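Home | Living Room | Bedroom | Kitchen & Dining | Reviews | Contact

Skallard Two-Seat Sleeper Sofa Review

March 2023

We bought the Skallard to replace a futon in a small apartment where the living room is also the guest room. It has been in daily use since October, and people have slept on it for 11 nights in that time.

The sofa is 70 inches wide and came in two boxes. The back and arms are in one, the seat and bed frame in the other. The second box is heavy and needs two people on stairs. Assembly took us under an hour. The arms slide down onto metal brackets and lock with a bolt each, and the wrench in the bag is good enough to do the job. One of the feet had a rough thread and had to be backed out and started again before it would sit straight.

As a sofa it is firm. The seat cushions are foam with a thin wrap of fiber on top, and they have softened a little on the side that gets used most. Seat depth is fine for anyone of average height. A tall person will want a pillow behind the knees or will end up sitting sideways. The arms are narrow and hard, so leaning on them with a book is not very comfortable.

We chose the gray weave. It hides lint well and cleans up with a damp cloth, but it does catch on a belt buckle or a cat claw. The seat covers zip off. The back covers do not, and the store page should say so.

The bed pulls out from the front with a strap. You need 7 feet of clear floor from the wall, so our coffee table has to move every time. The mattress is thin but flat, and you don't feel the bar in the middle. Two adults fit if they know each other well. Guests who stayed more than two nights asked for a topper. Folding it away is harder than opening it, and the last few inches take a solid push with the knee.

We also looked at the Triltport, which has a storage chest under the seat and a softer back. It costs more, and the floor model squeaked.

We paid $431 on sale, delivery included. At that price the Skallard is good value for occasional guests. For someone sleeping on it every night I would spend more.

Pros: easy to assemble, flat bed, removable seat covers
Cons: hard arms, fixed back covers, stiff to close

Rating: 4 out of 5

More from Kitchen & Dining
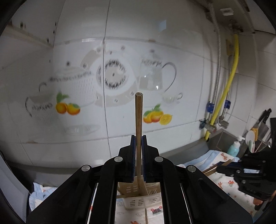 Wooden chopstick and a white utensil basket

Next review: the Kukia drop-leaf table, after one winter in a narrow kitchen.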